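Ranulov House Shared Kitchen
Monthly Safety Checklist, with comments
Completed by: Iestyn Wynne
Date of check: 31/03/2026
Next check due: end of April

Before the list itself, a word to everyone who has moved in since the winter. The answers are OK, Attention, or Not Checked, and I write a comment wherever I think a comment will save somebody a phone call later. Please read the comments even when the answer is OK. I know they go on a bit, but this is a kitchen that a lot of us love and cook in, and most of what I put down came from somebody asking me a perfectly good question over the dishes.

1. Entrance and floor

1.1 Doorway clear, door closes by itself – OK
1.2 Floor free of spills and loose mats – OK
1.3 Walkway at least 35 inches wide between tables and counter – OK

The mat by the sink has been taken up for washing and will be back when it is properly dry. Thank you to whoever rolled it so neatly! In the meantime, please wipe up splashes right away, even the little ones, and especially if you are cooking with the Beyene children, who come through that door at quite a speed.

2. Fire safety

2.1 Extinguisher in place, gauge in the green – OK
2.2 Fire blanket in its pouch, tabs hanging down – OK
2.3 Smoke alarm tested – OK
2.4 Emergency numbers posted by the door – Attention

The paper with the numbers has faded so badly that I could barely read it with my glasses on. I will print a new one in large type this week and put it in a plastic sleeve.

3. Refrigerator and freezer

3.1 Refrigerator at or below 40 degrees – OK
3.2 Food labeled with name and date – Attention
3.3 Door seals clean – OK

Two covered dishes on the middle shelf had no label of any kind. One of them smelled wonderful, I must say, but I can't leave food in there without a date on it. There is a roll of tape and a marker on top of the refrigerator – please use as much as you like, we have plenty.

4. Tabletop cooking

4.1 Appliance standing level, on a dry surface – OK
4.2 Knobs turn freely and go fully to off – OK
4.3 Pan and grilling plate seated properly – OK
4.4 Nonstick surfaces free of deep scratches – OK
4.5 Cord undamaged, plugged straight into the wall – OK
4.6 Small dishes and plastics kept away from the hot surfaces – Attention
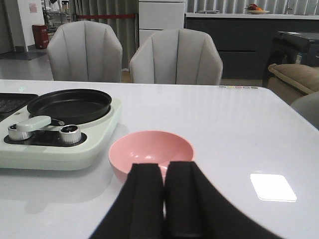 Plastic near a hot pan is the one thing I find myself writing down month after month, and I do understand how it happens, as you want your bowl within reach when you are cooking. The pink bowl is a good example, sitting close to the front corner of the cooker, and although it was empty I would still like to see it farther along the table. Please leave a good hand's length on every side before anything gets switched on. The same goes for the pan handle, which points out toward the front on a diagonal. A sleeve can catch on it very easily, so do look where it is before you reach across.

A note on plugs, while we are at this table. The cooker must have its outlet to itself. The old Jakel kettle draws a good deal of power too, and anyone wanting tea and pancakes together should put the kettle on the counter side. I keep to a limit of 2,000 watts for each outlet, and I would be grateful if you did the same.

5. Oven and microwave

5.1 Oven door closes firmly – OK
5.2 Microwave turntable clean and unchipped – OK
5.3 Oven mitts free of holes – Attention

The blue mitt has worn through at the thumb and I have thrown it away. A new pair is on the Norum order. Until they come, fold a dry dish towel double, and please, never a damp one – the heat comes right through.

6. Cleaning and storage

6.1 Cleaning products stored below the sink, latch working – OK
6.2 Knives in the block or the drawer guard – OK
6.3 Trash emptied, lid closes – OK
6.4 First aid box complete – Attention

We are down to the very small bandages. I have put in for more, along with burn gel.

To do before the next check

New emergency numbers by the door (Iestyn)
Mitts, bandages and burn gel (on order)
Labels on everything in the refrigerator (all of us)
Plastic bowls and cups moved away from the cooker before it is switched on (all of us)

If you notice something I have missed, write it on the back of this sheet or knock on my door any evening before nine.

Signed: Iestyn Wynne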